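Review: Roltemetti arm kit, after a season on a shared bench

Reviewed by a paying customer. I bought the kit with my own money, plus a contribution from two other members of our workshop who wanted a go on it. No one sent us anything.

I should say where I'm starting from. I don't believe in home robot arms. I've seen three bought by people I know, and all three ended up holding a pen and drawing wobbly circles for visitors before going back in the box. So when the Roltemetti came up at the Skostivstead workshop I was the one asking what it was for. The answer was "putting things together", and I said fine, let's see it put something together.

What you get

The box holds the arm in sections, a two-finger gripper, a power brick, a control box about the size of a hardback, and a bag of bolts with several more than you need and one length that is short by two. Ours was, anyway. I wrote to the seller, Vulenberg, and they sent a replacement bag that was also short by two. We bought bolts in town.

The manual runs to 90 pages, which sounds generous until you find that a good third of it is safety wording repeated per chapter. The wiring section is good. The section on mounting is one drawing and a table of torque figures, with nothing about what you're supposed to be mounting it to. If you have it on anything that flexes, the tip of the gripper wanders, and you will spend an evening blaming the motors. I know because I spent that evening.

Building it took two of us most of a Sunday and then a couple of hours after work. It isn't hard if you've done flat-pack and can crimp a connector. The third joint is a pig. You have to feed the cable through before you seat the bearing, and the manual tells you this on the page after you've seated the bearing.

Setting up

The software is called Song. I have no idea why. It runs in a browser, it looks tidy, and it wants you to make an account before it will let you move a motor. I object to that. A screwdriver doesn't ask for my email address. You can get round it with the offline installer, but you have to go hunting in the support pages to find there is one.

Once in, the basic mode is what they call "lead and repeat". You push the arm through a movement by hand, it records the positions, and you play them back. This part works. I'll give them that without grumbling. Within ten minutes of first switching on properly we had it picking up a block and putting it down on a pencil mark, and it went on hitting the mark while we made tea.

The trouble is that a block on a pencil mark is the demonstration everyone does, and nobody I know needs a block moved.

The shelf test

I wanted a job that somebody might really have, so I set it a small shelf unit. Two black metal side frames, one thin wooden plank. You stand the sides up, you lay the plank between them, you put something on the shelf. A bored ten-year-old could do it while watching television. There's no glue and no fixing in my version, only placing.

I gave it easy conditions. The frames were stood up by me, the plank started from the same place each time, and nobody leaned on the table. For the load we used whatever was lying about the workshop.
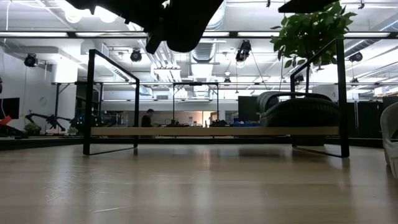

The test unit on the bench: two side frames, plank across, load at the right-hand end.

Over one long session it placed the plank properly on nearly half of the tries. I stopped keeping a strict tally when it became obvious the failures were all the same failure. It comes in with the plank very slightly skewed, touches one frame before the other, and pushes. These frames are light and there's nothing holding them down. A person feels the knock and backs off without thinking. The Roltemetti has a setting for contact sensitivity, and at the high end it stops dead at the first touch and drops into an error state, while at the low end it walks the frame across the table. The useful range between the two is narrow and seemed to shift from one session to the next.

I tried gripping the plank in the middle, then off centre. The middle is better for balance, but a long thin plank in a two-finger gripper is a see-saw, and any little twist at the fingers is a large twist at the ends. The rubber pads they supply are too hard for the job. I swapped them for strips cut from an old bicycle inner tube and the slipping got much better. That fix cost nothing and ought to be in the box.

Clamping the side frames to the table helped more than anything I did in Song. With both frames clamped, the plank went on far more often than it didn't. You may feel, as I do, that if I have to clamp the furniture down for the robot I have done the fiddly half of the work.

Loading the shelf

Putting an object on the plank afterwards was easier going than I expected. Straight down, let go, straight up. It's good at that. The only rule is to keep the release low, and the default release height in Song is far too high. Change it before you do anything else or you'll be picking things up off the floor.

What it can't do is notice that the plank isn't where it was. If the plank has shifted by a finger's width, the arm puts the object down where the plank used to be, with complete confidence. There's a camera add-on that is meant to deal with this. I haven't bought it and I'm not going to review something on the strength of a sales page.

Noise, heat, manners

Quieter than a cordless drill, louder than I'd want in a spare bedroom. There's a whine when it holds a position with the arm stretched out, and people working nearby did mention it. The control box has a fan that comes on and stays on.

The stop button is large, on a decent length of cable, and works every time. I tested it more than I tested anything else. When you hit it the arm holds where it is and doesn't sag, so it won't come down on your hand or your work. Full marks there, and I wish the cheaper kits did the same.

Updates

During the time I've had it Song has gone through a few updates. The one we're on now calls itself build 2054. It fixed a bug where saved movements came back with their names missing, and it moved the speed slider to a different menu for no reason I can see. The update before it wiped our calibration. The notes did say it would, in the last line. Export your calibration and keep a copy somewhere that isn't the control box.

Vulenberg's support is polite and slow. I asked three questions. Two got proper answers from someone who had clearly handled the kit, and one got a link to the page of the manual I had quoted in my question.

Their claims, and mine

The sales page says the arm is good for 4000 hours. I can't check that and neither can you. What I can say is that after a season of evenings there's a trace of play in the wrist that wasn't there at the start. It tightens up with an Allen key. I'll be keeping an eye on it.

The page also says "assembles furniture". Under that heading is a video of it laying a panel on a frame that is, if you look closely at the feet, bolted to the table. So they knew.

Who might want one

If you teach, or you run a shared workshop where people want to learn how these things are programmed, it's a fair buy. Members here have picked up lead and repeat in an evening, including one who had never opened the software side of anything. It's also decent for dull repeated placing, where every part starts in the same spot and nothing wobbles. One of our lot has it loading small parts into a drying tray and is very happy — I think he's spent longer on the tray than he'll ever save, but it's his tray.

If you want help building things at home, don't. You'd need a solid bench, clamps, a jig for every part and a lot of patience, and by the time the jig is made the shelf could be up and painted.

Small things, in no order

The Allen keys supplied are soft and one rounded off on the second day.
The base plate holes don't match any common bench spacing that I could find. We drilled new ones.
The cable on the gripper is too short by a hand's length if you mount the control box under the table.
The carrying case is excellent and I use it for other things.
Song has a dark mode that hides the warning text. Leave it off.

Score

3 out of 5. One of those points is for the stop button. I'd have gone to three and a half with softer pads and a proper page on mounting, and I'd look again if they ever sort out the contact setting.

Would I buy it again? With workshop money, probably. With only mine, no. I've offered my share to the man with the drying tray and he's thinking about it.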